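The Great Spool Roundup: A Wire Gallery

Well, I said I would do it in February and I did it in February, so please be proud of me. Every spool, reel, bobbin and sad cardboard tube of wire I own has come out of the back closet and gone through a proper sorting.
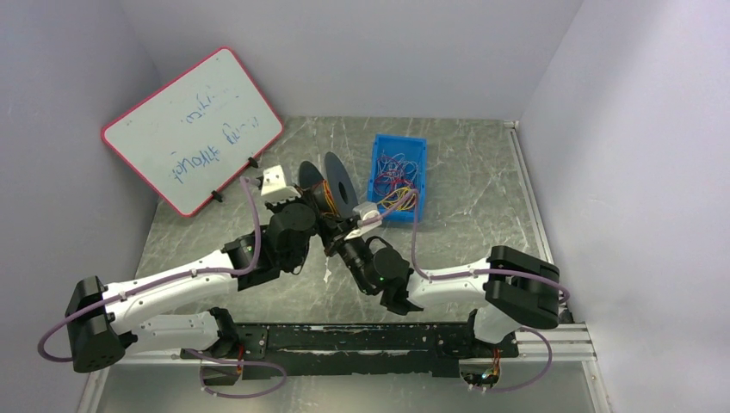
I make wire trees, wire birds, little baskets, and a lot of jewelry that I swear I will sell one day and then give to my sister-in-law. Over the years that means I've ended up with a LOT of wire. I sat down and counted for once, and there were 52 spools in that closet. Fifty-two! I would have guessed half that. A few had maybe a yard left on them and I still couldn't throw them out.

A few of you asked to see how the sorting went, so I've put together this gallery page with a line or two for each batch. Orange and yellow are first, as they were the colors that started this whole thing.

Orange and yellow, together on one spool

My favorite of the bunch. Two colors wound on one dark gray spool with nice big round flanges, and some loose strands bowing out and hanging down toward the bottom, the way springy wire loves to do. If you get strands like that, please don't yank! Lift each one, find out which turn it belongs to, and lay it back down along its neighbors. Pull on it and you'll bury it under three other turns and be there until supper.

I like having both colors on one spool, by the way. I know that makes some people twitch. When I'm making fall leaves I want them side by side, and I hate hunting for the second one with the first one already bent around my thumb.

The Younis coppers

These are the bare copper ones I bought when the Younis craft shop closed its downtown store. Thin, medium, thick, and one so thick I've never managed to bend it without pliers and bad language. They've gone brown in a lovely way. I did not polish them and I'm not going to.

They went onto the bottom shelf in order of thickness, with a strip of masking tape on the side of each one. Write the gauge on the tape BEFORE you stick it down (you only have to skip this once to learn it).

The Great Green Tangle

Oh boy. This was floral wire, the coated kind, and at some point a spool had come open in the bottom of a tote bag with a ball of jute. I worked on it for most of an evening with a cup of tea going cold next to me. I saved all of the wire and maybe two thirds of the jute, and the rest of the jute went out with the trash.

What helped was working from the outside in and making the tangle bigger and looser before trying to free an end. It looks worse for quite a while. Keep going!

Ondmont silver, the long ones

The label says 392 feet, and I believe it, as I've been using this same spool since we moved to the Ondmont house and there's still no sign of the core. It's what I use for birdcages and for anything that has to hold its shape. I taped down the free end with a bit of blue painter's tape, folded over at the tip so there's a little tab to grab.

The bargain bin bag

All 5 of these came from a swap table at the Gondier hall, in a bread bag, for a dollar. One turned out to be fishing line. One is a shade of pink I can only call "stomach medicine." I'm keeping every single one.

Little bobbins

Beading wire, mostly, plus a few of sewing thread that had wandered in. The tiny ones used to roll off everything, so they now live in an old muffin tin, one color per cup. Cheap, easy to see into, and it fits in the drawer under my work table with a hair to spare.

Spool number 666

No, I don't have that many! That's the color number printed on the rim, and of course it's a deep red. It went on the top shelf, at the back, and I'm a tiny bit nervous about using it. I've been thinking of a dragon.

The finished shelf

The shelf is a Janadov one, the narrow kind with dowels running across, and the spools slide right on and can turn in place. I keep the flanges from touching so that one doesn't drag the next one around with it. Warm colors at the top, cool colors in the middle, plain metals at the bottom where the weight belongs.

There's one dowel still empty. I was going to leave it that way and be good about it, but there's a turquoise I've been looking at since Christmas, and the shipping is free if I buy two. If any of you have used the enameled kind outdoors, tell me in the comments whether the color held up!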